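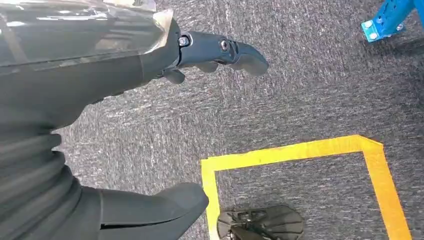
8 de mayo de 2026
Por Genalyn Buenaventura

Cornodix busca un técnico o técnica de análisis de fallos para el laboratorio de manipulación de Maglaya. El puesto se abre tras el incidente de marzo, en el que un brazo no se detuvo al recibir la orden de parada y recorrió 148 mm adicionales antes del corte de potencia. No hubo heridos. La persona contratada trabajará sobre el mismo tipo de conjunto, brazo gris oscuro con funda de plástico transparente y mano articulada, en ensayos a ras de suelo junto a la zona delimitada con cinta amarilla. La causa sigue sin establecerse; las hipótesis abiertas son un retardo en el bus de seguridad y un desgaste del freno del codo.

Funciones: reproducir el fallo a velocidad reducida, revisar los 1.037 registros de parada archivados, medir distancias de frenado con carga y sin ella, y redactar el informe técnico para Ute Pfeiffer, responsable de seguridad de máquinas.

Requisitos: formación en mecatrónica, electrónica o equivalente; 3 años de experiencia en mantenimiento o validación de robots; conocimiento de ISO 10218 e ISO 13849. Se valorará manejo de osciloscopio y Python.

Condiciones: contrato de un año prorrogable, jornada completa, presencial. Los ensayos con potencia se realizan siempre con dos personas y pulsador de emergencia en mano.

Solicitudes: currículum y un informe de fallo de autoría propia, anonimizado, a la atención de Hartmut Wiegand, indicando la referencia Jirach-70. No se admiten candidaturas a través de agencias.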